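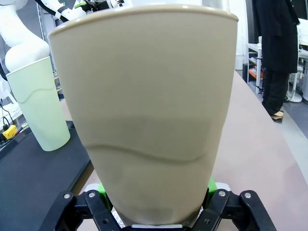 When Gleice Leite began to teach robots by hand, she had a sore neck every evening. "I was moving my whole body with the arm," she says. "If the gripper had to turn left, I turned left also. The robot does not need this from you."

Leite leads the demonstration work at Clorer, a small company that prepares training material for two-armed table robots. We spoke on a Monday, in the hour after lunch, when the operators change places and the room is quiet. Her present project carries the name Dumlao and concerns tableware: cups, trays and doilies, picked up, put down, turned and set in order. It sounds like an easy subject. She has given it most of her year.

The method is simple to explain. An operator moves the arms from a distance, by means of two hand controllers, and the system records what the arms do together with what the cameras on the wrists see. Later a model learns from these recordings to produce the movements without the operator. One recording is called an episode. For the cup tasks the plan asks for 800 episodes, and on the day of our conversation the team had accepted 539.

"Accepted is the important word," says Leite. "We record more than this. Then I sit down and watch, and I throw away."

What does she throw away? Her answer comes quickly, and it is a long one. She removes episodes where the operator waited too long above the object, because the model will learn to wait too. She removes those where the fingers pushed the cup before they closed. She also removes some that look very nice. "There are people who like to make an elegant curve in the air. It is pleasant to see. But each time the curve is different, and the model gets confused about which one it should follow." 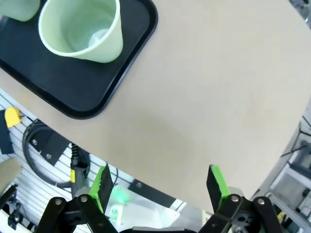

The tray between two tasks, seen from the wrist camera.

She asks new operators to look only at the wrist view for their first 20 episodes. It is uncomfortable for them. They are used to lifting the head and looking directly at the table, and from the wrist a cup that stands a little to the side may leave the view altogether. "But this is the information the robot will have later," she says. "If you solved the task with your own eyes, from your own chair, then you used something that is not in the recording. I call this cheating, but in a friendly way."

I asked if she would prefer to take hold of the arm and lead it directly, as many workshops do. She did it so in her former place, a packaging plant in Vustthorpe, where she taught a single arm to fill boxes. There she held the arm near the wrist and pushed it from point to point. "For boxes it was very good. You feel the weight, you feel when you touch something. With remote control I lost this feeling, and I missed it for months." The difficulty is the second arm. One person cannot lead two arms well by hand, and her own body would be in front of the cameras all the time.
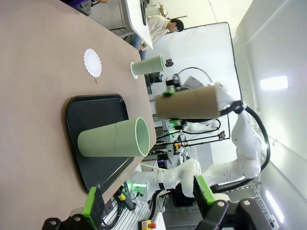 The task she finds hardest to teach is the handing over of attention from one arm to the other. A beginner works with one hand and forgets the second, which then stays in the air in some strange position and blocks the view. Leite wants both arms to have a purpose at every moment, even if the purpose is to keep still in a good place. When one gripper is holding a cardboard tube level above the edge of the table, as an example, the other should already be coming to the cup that lies on its side on the tray. A lying cup needs a different grasp from a standing one, and the operator must decide on it early. "If you decide late, I can see it. The fingers make a small dance."

She is strict about how long a person may operate. After 7 episodes in a row there is a pause, also when somebody feels fresh. The quality goes down before the operator notices it — she learned this from her own recordings, which she checked with the same severity as the others.

Clorer will send the finished set to Clestska, its partner for the model training, in December. Until then there are doilies to practice. Paper is thin and lies flat on the table, and the fingers must come down almost to the surface without pressing. Leite says that she herself succeeds in half of her attempts, on a good morning.

"My mother asked me what I do at work," she says, and she puts the controllers back on their hooks. "I told her that I set the table, very slowly, and then I set it again."

At two o'clock the next operator comes in and adjusts the chair.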